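About Closwood

Closwood is a small school for adults who want to learn bookkeeping and office work. We are in the Zwahlen building, on the second floor, above the print shop. Many people in the town still call us "the evening school", although since a few years we have also morning groups.

The school was started by two sisters who worked before in the accounts office of Vurkier, a company that made window frames. When Vurkier closed, many of their colleagues had long experience but no certificate, and it was difficult for them to find a new position. The sisters rented one room and began to teach what they knew: invoices, payroll, the monthly closing, and how to write a polite letter to a customer who does not pay. The first group had its lessons from six to nine in the evening, with coffee at half past seven. We keep these hours until today.

After four years the first room was too small and we moved to the Zwahlen building. Before us it was a storage floor, so we had to put in walls, heating and better lights. The work took one winter longer than we planned. In May we opened the doors, and the paint in the corridor was still missing.
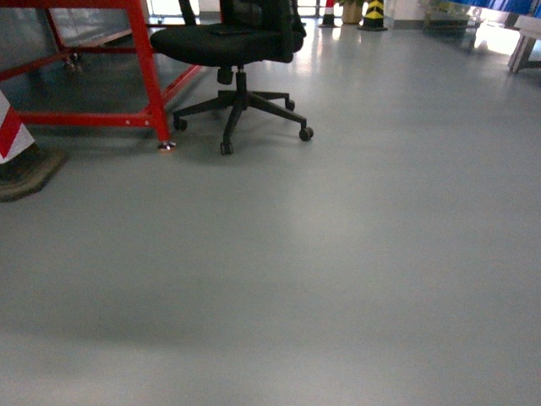
The gray floor on our level.

Today we offer three courses. The basic course has 168 hours and needs no knowledge from before, only that you can use a keyboard and read a simple table. The second course is for people who work already in an office and want to understand the annual accounts. The third is a short course in payroll, which we repeat each time the rules change, so the content is not the same from one year to the next. All courses are taught in English. For students who speak another language at home there is a free reading hour before the evening class, where we go slowly through the words of the week.

We do not accept more than one group per room, and the groups are small. A teacher should be able to look at the work of each student during the same evening. Most of our teachers have a day job in accounting, and they bring their own questions from the office to the class. If a teacher cannot come, we call the students before four in the afternoon, and the lesson is given at the end of the course.
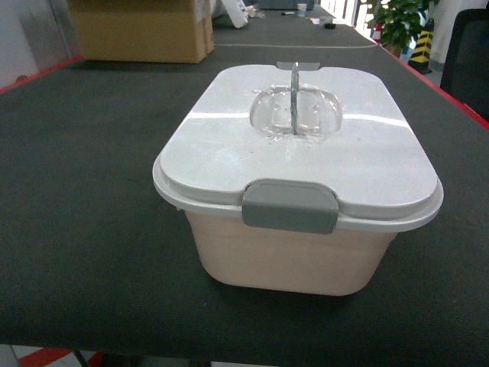

The course fee is 700 for the basic course and 800 for the annual accounts course, and the books are included in both. You can pay in four parts. If you lose your work during the course, please come and speak with us in the office before you decide to stop. We have a small fund for this situation, which is paid from the sale of our practice book.

The practice book is called Juser, after the made-up furniture store whose papers the students must put in order. It contains 253 exercises, beginning with one single receipt and ending with a full year. Former students tell us they still remember the Juser delivery van and its repair bills, which come back in nearly every chapter. The book is now in its fifth edition. Two other schools in the region use it also, and we are a little proud of this. 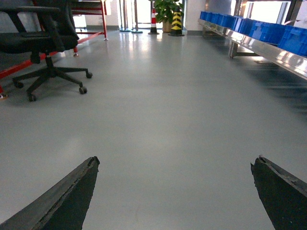

At the end of each course there is a written test and a practical test. The practical test takes one full morning: you receive a folder of mixed papers and you prepare the accounts for one month. You may use your notes and a calculator. Who does not pass can repeat the test one time without cost, normally after six weeks.

We also help with the search for work. Local firms send us their open positions and we put them on the board near the office door. We cannot promise a job to anybody, but we read your application letter with you and we practice the interview as often as you want.

If you would like to see a lesson before you register, you are welcome to sit in the back of the room for one evening. Please call the office or write to us first, so that we can tell you which group is at the right point. The office is open from two in the afternoon until the end of the evening break. The entrance is on the side of the courtyard, and the bell has the name Closwood on it.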